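Handout 4: Notes on the site visit, Erkovum open day
Read before the seminar. Bring your own observation sheet.

Most of you came back from the open day on Friday, August 9, 2024 impressed. I came back with a page of questions, and these notes are mostly those questions. A demonstration is an argument made by somebody who has chosen the evidence. It can be a perfectly fair argument. You still have to read it the way you would read a sales brochure or a journal abstract.

1. What was claimed

The station we are concerned with is the coffee one, called Uka on the program. The claim on the wall panel was that a pair of arms can "prepare a drink in an ordinary kitchen setting." Write that sentence down and underline "ordinary." Then look at what the arms had to work with: a table, a capsule machine, a tray, a gripper with two flat fingers.

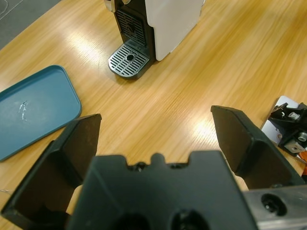 Automation and Society – Teaching Group, Department of Technology Studies

Start with the machine. A capsule coffee maker already does the difficult part of making coffee. It doses, heats and pumps, and it has done so in offices for years with a person supplying two or three simple motions. If we say "the robot makes coffee," we give the robot credit for the appliance's work. A more careful sentence would be "the robot loads and operates a coffee maker." That is still worth something. Picking up a small object and putting it in a narrow opening is hard for an arm, and those of you who took the Erkeo lab last November know how many attempts it can take.

Now the table. What is missing from it? Compare it with the counter in your own kitchen, with the mail, the sponge, the toaster and the jar somebody left open. Choosing what stands on a table is a design decision, and it belongs in any honest account of the result.

2. What was measured

The presenter gave us a success rate of 99 percent. I asked what it was 99 percent of. The answer was 200 runs, which would leave 2 failures. Good, a number with a denominator. I then asked the following:

Were the runs consecutive, or chosen from a longer series?
Did a run count as a success if a person had straightened something beforehand?
Who decided that a run had failed, and when?
Was the cup always in the same place at the start?

I got a clear answer to the first (consecutive) and a friendly, vague answer to the rest. Vague answers are no proof of anything shady. People at open days are tired and have been talking since morning. But you may not write "99 percent reliable" in your reports. Write "99 percent of 200 runs, conditions not fully stated."

3. Two arms, one job

Several of you noted that the two-armed arrangement looked more human. I would put that remark aside for now, as it tells us more about the audience than about the system. The useful question is how the work is divided. One arm can be at the machine while the other is by the cup, and the pieces have to be within reach of whichever arm needs them.
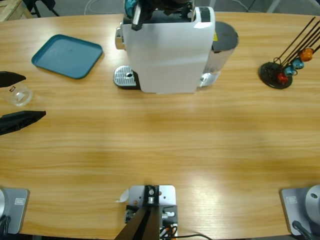

So ask what would happen if the division broke down. Suppose the capsule slips. Does the second arm wait, carry on, or stop? We did not get to see a recovery, and I would have traded the whole polished run for one good mistake. The Ñahui team, whose station was next door, let visitors interrupt their system by hand. It failed often and I learned more from it.

Please also separate three things that the word "autonomous" tends to blur together. A system can repeat recorded motions. It can follow a person's movements in real time. Or it can pick its own motions from what its sensors report. From the visitor side of a table these may look identical for a minute or more. Unless you asked, and were told, you do not know which you were watching.

4. The labor question

The closing talk promised that staff would be "freed for better tasks." Which staff, and which tasks? Pressing a button on a coffee maker is nobody's full-time job. The people who refill the supplies, wipe the tray and empty the used capsules did not come up in the talk at all – and those are the chores a workplace would want taken off its hands.
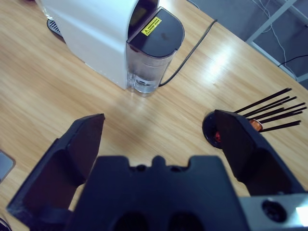
Thitima Srithong objected, in the discussion afterward, that I was judging a piece of research as if it were a product, and that coffee had been picked because visitors can tell at a glance whether the task is going right. She would keep the 99 percent in the report and put the conditions in a footnote.

I accept the first half. A familiar task is a fair test piece. I don't accept the footnote, given that the panel spoke of an ordinary kitchen and the footnote is where the word "ordinary" goes to be forgotten. Lamai Ratanaporn has the wording of the panel in full if you want to check my quotation.

5. For the seminar

Read page 32 of the course reader again, the passage on staged trials. Then write one paragraph stating what you are willing to say the arms did, using only what you saw or were told. Underline every verb. Add one test you would ask Erkovum to run next time, with the result that would change your mind.

Observation sheets go in the tray outside the seminar room before class. Typed or handwritten, either is fine.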